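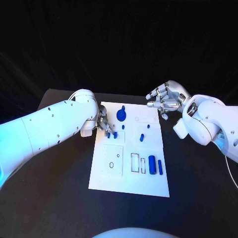

Ademir Trindade would not call it an input problem. Most faults reported against mid-air pointing, he said, are faults of the selection model, and replacing the tracker leaves them where they were.

Trindade maintains the selection layer of Uratholm, a toolkit for 3D menus and object picking. We spoke by phone in December, mostly on the question of ray-casting versus hand extension, and why the toolkit now ships with neither as its default.

"A ray is cheap and people learn it in a minute," he said. "Then you put the target at seven meters, the wrist shakes, and the end of the ray moves more than the width of the target. You can filter the shake. The filter adds lag, and the user corrects for the lag, and now you are filtering the correction."

Search this site Enter keywords Go

The current default is a cone with an 11 degree opening at its widest setting. Candidates inside the cone are scored by angular distance from the axis and by how long each has been inside. The score is updated on every frame, but the highlighted candidate can change only when a rival has led for 30 consecutive frames. Early builds had no such hold, and the highlight flickered between neighbors in dense layouts. 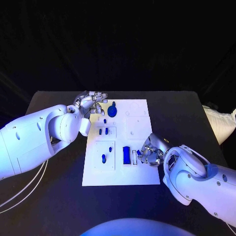 The hold has a cost. Fast users notice it and dislike it. Trindade's group logged 1,055 selections in the Prultdale test layout, a grid of spheres with partial overlap, and compared the hold against immediate switching. Wrong picks dropped. Time per pick rose, mostly for isolated targets, where the hold does no useful work.

"So we turn it off when there is one candidate in the cone," he said. "That should have been in the first version. I wrote the first version, so I can say that."

On confirmation, he is less settled. Uratholm accepts a button press, a dwell, or a pinch. The pinch disturbs the pointing pose just before it registers, and the toolkit therefore takes the target from a short buffer of earlier frames. Nimico, an older library he worked on at Assunção, read the pose at the moment of the pinch. Its documentation told users to hold still.

He would like the buffer length set per user. The present calibration step asks for seven pinches at a fixed target and takes the median offset. He considers that too few, but testers skip anything longer.

I asked whether the cone would remain the default in the next release.

"For picking, yes. For moving an object after you pick it, the cone tells you nothing, and we still hand over to plain one-to-one motion. Rotation is scaled separately. The scale factor resets on release, and there is an open bug about that."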